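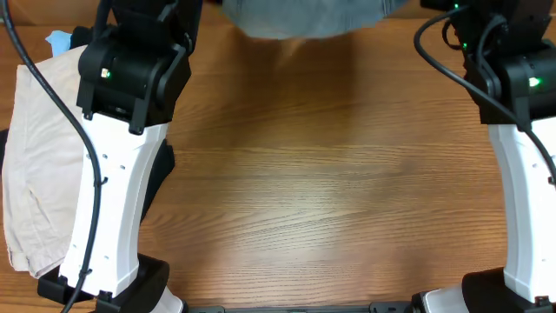 Furniture Finish Technician, Interior Woodwork
Zarnance Surface Care
Reference: 344
Full time, permanent
Applications close 8/30/24

Zarnance cleans, repairs and refinishes wood furniture and fitted woodwork for offices, hotels, libraries and private homes. The company operates one workshop and two on-site crews. We are hiring a finish technician for the workshop, with site work as the schedule requires.

Position summary

The technician assesses, prepares, repairs and recoats finished wood surfaces. Most incoming work consists of tabletops, desks and counters with worn or damaged varnish. A smaller share is chairs, doors and wall paneling. The technician is responsible for each piece from intake to final inspection and keeps the written record that goes with it. The position reports to the workshop manager, Solomiia Stetsiuk.

Duties

Intake and assessment. Record the dimensions, wood species where it can be determined, existing finish type and condition of each piece. Solvent spot tests are done on an underside or inside edge. Test results go on the job sheet before any quote is released to the client.

Cleaning. Remove wax, polish residue, adhesive and silicone contamination. Silicone is the most common cause of failed recoats in our records, and any piece with a history of spray polish is treated as contaminated until a test patch shows otherwise.

Repair. Fill checks, dents and burn marks. Match color and grain by hand with pigment, dye and fine brush. Reglue lifted veneer. Replace edge banding. Structural joinery is handled by a separate bench, but the technician is expected to recognize a loose joint and flag it.

Surface preparation. Sand with the grain through the specified grits. Scuff sanding between coats is done by hand on edges and profiles. Sand-through on veneer must be reported to the manager on the same shift, whatever its size.

Coating. Apply oil-based varnish, waterborne polyurethane, shellac and hardwax oil by brush, pad or HVLP spray. The technician mixes to the data sheet, logs the batch number and notes booth temperature and humidity at the start of each coat.

Rubbing out. Bring cured film to the sheen on the work order. Sheen is checked with a meter at five points on any top longer than 100 inches and at three points on smaller ones.

Site work. Touch-up and maintenance coating at client premises, usually outside business hours. The current maintenance contract with Nazarenko covers reading tables on three floors and runs through April. Site shifts are scheduled at least two weeks ahead.

Requirements

Three years of paid work in wood finishing, furniture repair or cabinet shop finishing. Time spent in auto refinishing is counted at half.

Working knowledge of film-forming and penetrating finishes, including which may be applied over which.

Ability to identify shellac, nitrocellulose lacquer and conversion varnish by test.

Spray experience with HVLP equipment, including setup, cleaning and fault finding (orange peel, fisheye, solvent pop, dry spray).

Normal color vision. A color matching test is part of the interview.

Ability to lift 50 pounds alone and to move larger pieces with a second person and a dolly.

Ability to pass a respirator fit test. Facial hair that breaks the mask seal is not compatible with booth work.

Valid driver's license.

Preferred

French polishing on pieces above 10 square feet.

Experience with the Jetitz job tracking system or any comparable software. Training is provided to those without it.

A portfolio with before and after photographs taken under the same light. Photographs with filters or corrected color will not be considered.

Spanish or Ukrainian at conversational level.

Working conditions

The workshop has one downdraft sanding table, one dry filter spray booth and a separate drying room held at constant humidity. Dust extraction is ducted to every fixed machine. Portable sanders are connected to a vacuum at all times. Oily rags go into the sealed metal cans at the end of each task, and the cans are emptied daily. A technician who leaves an oily rag on a bench will be sent home for the shift, and this rule has been applied.

Standard hours are 7:00 a.m. to 3:30 p.m. with a 30-minute unpaid lunch. Site shifts run 6:00 p.m. to midnight and are paid at time and a half. No technician is assigned more than four site shifts in a calendar month without written agreement.

The workshop is not climate controlled outside the booth and the drying room. It is warm in summer. Hearing protection is required in the machine area.

Pay and benefits

Starting pay is set by the bench test, in three published bands. The band sheet is sent to every applicant with the interview invitation, and pay is not negotiated outside it. Bands are reviewed once a year.

Health and dental coverage begin on the first day of the second month. Paid leave is 17 days in the first year, in addition to public holidays. The company provides respirators, cartridges, gloves, coveralls and prescription safety glasses. Technicians supply their own touch-up brushes and receive an annual brush and hand tool allowance of $300. Unused allowance does not carry over.

Course fees for outside training are paid in full if the course is approved in advance. In the past two years we have sent staff to the short courses at Gerkolico on gilding, grain painting and waterborne systems.

Selection process

Applications are screened within ten working days of the closing date. All applicants receive a reply.

Stage one is a telephone interview of 20 minutes covering work history and basic technical questions.

Stage two is a paid bench test of one full day at the workshop. Candidates receive a varnished oak panel with a water ring, a scratch through the finish and a small edge chip. The panel is to be assessed, repaired and spot finished. A written treatment record is required with it and carries one third of the marks. Candidates may bring their own brushes and hand tools. All coatings and abrasives are supplied.

Stage three is a meeting with the workshop manager and one technician, usually on the same day as the bench test. References are contacted after this stage and only with the candidate's permission.

The expected start date is four to six weeks after the offer. The first 90 days are a probationary period. New technicians do not work alone on site during probation.

How to apply

Send the following as a single PDF, with reference 344 in the subject line:

A resume of no more than two pages.

A description of one refinishing job you completed, one page maximum. State the original finish, how you identified it, the products used, the number of coats, the drying time allowed between coats, and anything you would do differently. Jobs that went wrong are acceptable if the cause is explained.

Up to eight photographs, if available.

Names and contact details of two references, at least one of whom has supervised your finishing work.

Cover letters are optional and are not scored. Paper applications can be left at the workshop front desk during business hours — mark the envelope with the reference number. Incomplete applications are returned once for correction if they arrive before the closing date.

Questions about the duties or the bench test should be addressed to Solomiia Stetsiuk through the contact form on the careers page. Questions about leave, coverage or work authorization go to the office through the same form; select "Employment" from the menu.

Zarnance is an equal opportunity employer. Applicants who need an adjustment for the telephone interview or the bench test should say so in the application email. Recruitment agencies are asked not to submit candidates for this position.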